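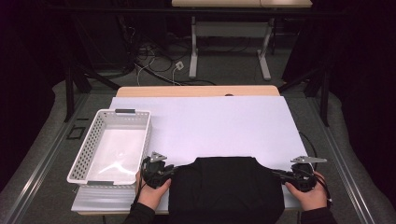
4.2 What the lead-off distances told me, and what they didn't

I went into this part of the study fairly sure I knew how it would come out. Anyone who has sat behind the plate at a Saltiveck League game has heard the coaches go on at their catchers about arm strength, and I'd more or less swallowed the idea whole. A runner takes off, the catcher throws, and if the runner is safe then the catcher must have been slow. So my first plan was simply to time the catchers, rank them and see whether the slow ones gave up more stolen bases. I did do that (the results are in Section 4.1, and they are duller than I'd hoped), but while I was timing throws I kept noticing that the pitcher had often lost the base before the catcher touched the ball.

The full set is 926 attempted steals of second base, taken from games between the 8 clubs in the league. I left out attempts at third, double steals, and anything where the batter made contact. I also left out pitchouts, which I now slightly regret, as there were more of them than I expected and they would make a nice small study for somebody. For each attempt I noted the runner's lead at the moment the pitcher first moved towards the plate, the time from that first movement until the ball reached the catcher, and the catcher's time from glove to glove at second.

Leads were the hard bit. Most grounds in the league have no markings between first and second that you can trust, and the dirt cutouts vary. At Begović Park the infield is all dirt, so there isn't even a grass edge to measure against. In the end I used the Berer timing software to step through the video and estimated each lead against the distance between the bags, which at least is meant to be the same everywhere. I then measured 100 of the attempts a second time, some weeks later and without looking at my earlier numbers. The two sets agreed well for runners filmed from the first base side and noticeably less well for those filmed from high behind the plate. I've kept both kinds in, but anyone wanting to lean hard on a single lead figure shouldn't.

With those warnings given, the pattern is pretty clear. The runner's lead and the pitcher's delivery, taken together, sorted safe from out a good deal better than the catcher's throw did. Once I had put those two into the model, adding the catcher's time improved it only a little. It did improve it, mind. A really poor throw still loses the out, and a really good one can rescue a pitcher who has fallen asleep. It is the big middle group of perfectly decent throws where the catcher seems to make so little difference, and most throws in this league are perfectly decent.

I was worried this might be one club's doing. Tuswood run far more than anyone else (they are quick, and I think they enjoy it), and their runners take leads that look reckless until you see how seldom they get picked off. So I drew a smaller sample of 500 attempts with Tuswood's runners taken out altogether and fitted everything again. The order of importance stayed as it was. The effect of the lead shrank somewhat, which I'd put down to the remaining runners being more alike, but it was still comfortably the larger of the two. Taking out Tuswood's pitchers and catchers as well made no difference I could see.

Pickoff throws were more of a puzzle. I had expected that a pitcher who threw over to first would shorten the next lead, and on the first throw he did. After the second throw in the same at-bat the leads crept back out again, sometimes further than where they began. One reading is that runners learn the move by watching it. Another is that pitchers only bother throwing over twice to the very boldest runners, and those would have gone back out whatever happened. I can't separate the two with the games I have. Coaches I talked to were split on it, and quite loudly – the ones who had pitched themselves tended to say the runner was learning, and the ones who had caught tended to blame the pitcher's feet.

Light may matter too, though I only looked at it in passing. Games starting at 7 pm run into dusk by September, and steals late in those games succeeded a bit more often than steals in the same innings of afternoon games. The pitchers are tired by then whatever the sky is doing, and I had too few evening games to say more. I mention it mainly because two clubs are thinking of changing their start times.

There is one thing I'd do differently. I treated the pitcher's first movement as a single clear moment, and for right-handers it mostly is. For left-handers, who are looking straight at the runner and can lift the leg before choosing where to throw, it's a judgement call every time. I marked it at the point where the front knee started forward. Another person might well mark it earlier, and that would make the left-handers look slower to the plate than they do in my tables. The comparison between left and right in Section 4.3 should be read with that in mind.

Figure 4. White plastic basket with perforated sides, on a white board on a wooden tabletop.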